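I replaced the storage in my study in February, and most of the work was measurement. The old arrangement was a set of opaque drawers under the desk, bought over several years with no attention to size. Retrieval was slow and nothing went back where it came from. What follows is a record of the method I settled on, mainly because Ankit Goel asked for it and I would prefer to write it once.

The first decision was between opaque and clear containers. I had assumed opaque would look tidier and clear would work better, and after living with both I still think so. A clear bin lets you check the contents from a standing position without a label. The cost is that a badly packed bin is visible all day. 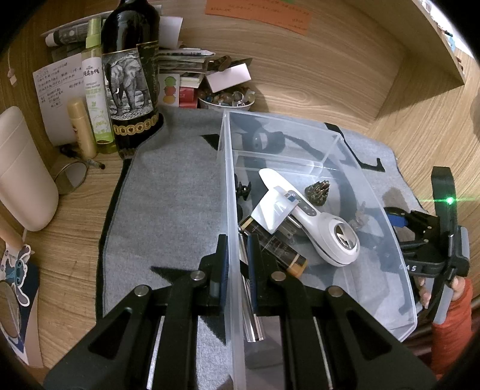 **Narendra Mishra**

The second decision was whether to buy lids. I bought none. A lid adds a step at both ends of every use, and in my house the step gets skipped, after which the lid becomes an object that also needs storing. Dust is the usual argument in favor. For items used weekly or more often, dust does not have time to become a problem. For items used less often than that, the bin should be in a closet anyway, and a shelf above it does most of what a lid would do.

## Measuring

Measure the inside of the shelf, then subtract clearance. I use 2 cm on each side and 5 cm above. The top figure matters more than people expect. With less than that, you cannot get a hand over the rim and have to pull the bin out completely to reach anything at the back.

Bins are usually sold by outside dimensions taken at the rim. The walls taper, so the floor is smaller than the listing suggests. The ones I bought from Nustow lose nearly 3 cm in length between rim and base. If you plan to stand notebooks or folders upright, measure the base. I did not do this the first time and returned the whole order.

Harsh Nigam recommended cutting cardboard to the footprint of each bin and leaving it on the shelf for a few days before ordering. I was skeptical, but it took one evening and changed my layout twice. The cardboard showed that two long bins side by side blocked a wall outlet, which the tape measure had no reason to tell me.

## Sorting

I sorted everything in the study by how often it is handled and ignored what category it belonged to. This is the part that Mohit Nigam disagrees with. His position is that like should be stored with like, so that a person who has never seen the system can still find a battery. That is a fair requirement in a shared house. I work alone in the room and the frequency rule has served me better.

The inventory came to 134 items after discards, counting a box of paper clips as one. I used three levels:

- **Daily:** stays within reach of the chair, in a shallow open container.
- **Weekly:** goes in a clear bin on the lowest shelf.
- **Rare:** goes in the closet, labeled on the short side.

The boundary between daily and weekly is the one that drifts. Tape started as daily and moved down within a couple of weeks. The hole punch went the other way when tax papers arrived. I review the two upper levels once a month and leave the closet alone.
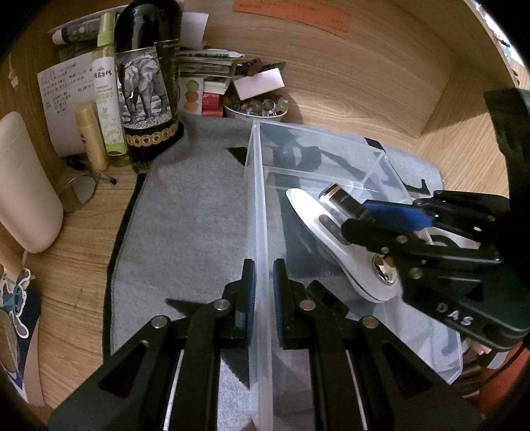
The monthly review takes less than half an hour if it is done with a strict rule. Mine is that anything I have not handled since the last review moves down one level, with no exceptions for things I intend to use. Intent turned out to be a poor predictor. Three of the items I was most certain about went straight to the closet and have stayed there.

## Labels

Only the closet bins are labeled. I tried a label printer and went back to masking tape and a marker, which peel off cleanly from smooth plastic and cost almost nothing to redo. Write the contents, leave out the category name. "Spare cables, extension cord" is useful. "Electrical" is not.

## What I would change

The bins from Taltthorpe are stiffer and stack better than the Nustow ones, but the rim has a sharp molding line that catches on sleeves. I sanded it down with fine paper on one bin and have not gotten to the others. I would also buy one size fewer. Mixed sizes use the shelf more fully on paper, but they cannot trade places, and after the first month I was moving bins between shelves more often than I was moving things between bins.

Santosh Kashyap has asked whether the same clearances work for a kitchen. I have not tested them there.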